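De: Domnica Grecu
Para: lista Dendholm
Assunto: Re: [dendholm] Como correu o dia aberto?

Olá a todos,

Peço desculpa por só responder agora, mas cheguei a casa no sábado com os pés desfeitos e a cabeça cheia, e quis deixar assentar as ideias antes de escrever (quem me conhece sabe que, se começo logo, saem três mensagens em vez de uma!).

O Virgil escreveu:

> Viva, gente,
> Fiquei com muita pena de não poder ir ao dia aberto da Zultik. Alguém
> da lista foi? Queria saber sobretudo se a demonstração dos dois braços
> vale a viagem, porque estou a pensar levar lá a minha turma em julho.
> E dá para ver as coisas de perto ou fica tudo atrás de um vidro?
> Abraço,
> Virgil

Virgil, vale, sim senhor, e vou tentar explicar porquê sem me perder muito. Fomos 6 aqui da lista, contando com o Raimonds, que apareceu à última hora e acabou por ser quem fez mais perguntas. O grupo da manhã tinha quase 50 pessoas, gente a mais para uma sala só, de modo que nos dividiram e nós ficámos com a Vasiliki Vrettos, que é de uma simpatia e de uma paciência enormes. Vidro não havia nenhum. Ficámos atrás de uma fita no chão, a uma distância muito razoável, e os mais baixos (eu!) puderam passar para a frente.

A bancada que nos calhou chama-se Nadell e é dedicada a objetos de secretária. Gostei logo da ideia, porque estamos todos fartos de ver robôs a empilhar cubinhos coloridos, e ali o que estava em cima da mesa podia ter vindo do meu escritório: o portátil, o rato, o candeeiro com o fio atrás.

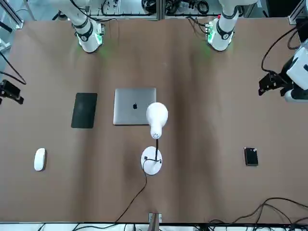 A mesa da bancada Nadell, com os dois braços na vertical ao fundo.

A Vasiliki passou um bom bocado a falar dos fios, e confesso que foi a parte de que mais gostei. Um cabo muda de forma de cada vez que se mexe no objeto a que está preso, pode prender-se numa esquina, pode arrastar o que estiver ao lado, e é muito difícil prever onde vai parar. Nós em casa resolvemos isso sem pensar, com a outra mão ou até com o cotovelo. Para um par de braços é um problema dos sérios! O Raimonds quis saber se não seria mais fácil usar só objetos sem fios, e ela riu-se e respondeu que sim, seria muito mais fácil, e que por isso mesmo não o faziam.

Depois veio a parte que o pessoal queria ver, com os dois braços a trabalhar no mesmo objeto. A sala calou-se toda, foi engraçado. É um movimento mais lento do que se imagina pelos vídeos que circulam por aí, e eu achei isso bom, porque dá tempo para perceber o que cada braço está a fazer e para ir comentando baixinho com o vizinho do lado.
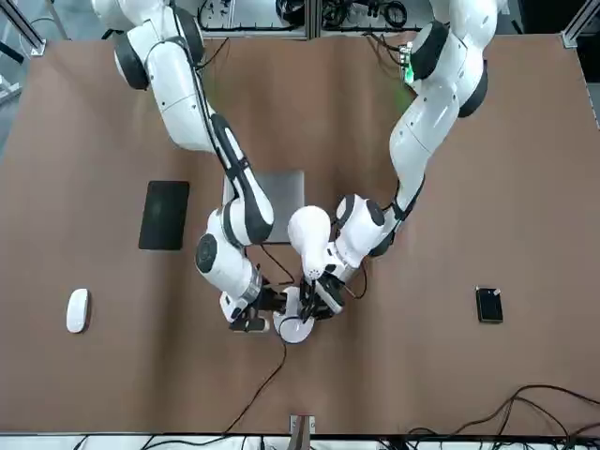
No fim houve 20 minutos de perguntas, que souberam a pouco. O Torquil Kinnear, que trata da parte de programação, explicou que uma das maiores dores de cabeça é coordenar os dois braços quando se aproximam muito um do outro, porque cada um passa a ser um obstáculo para o outro. Alguém perguntou pela bancada Lynch, que vinha anunciada no programa, mas nesse dia estava fechada às visitas e disseram-nos que fica para a próxima. Tive pena, era a que eu levava sublinhada.

Quanto à tua turma, Virgil, eu levava, mas dividia os miúdos em 2 grupos. Com muita gente, quem fica atrás só vê nucas, e a explicação perde-se com o barulho da ventilação. Escreve diretamente à Vasiliki, que me pareceu muito disponível para escolas, e pede para ficarem na Nadell. E avisa-os para levarem perguntas preparadas! Os nossos silêncios iniciais foram um bocadinho embaraçosos, até o Raimonds desatar a falar.

Ah, e o estacionamento é péssimo. Se forem de autocarro, peçam ao motorista para vos deixar na entrada das traseiras, que fica muito mais perto da sala.

Se mais alguém que lá esteve quiser acrescentar alguma coisa ou corrigir-me, faça favor, que eu às tantas já estava mais a olhar do que a tomar notas.

Um abraço grande a todos,
Domnica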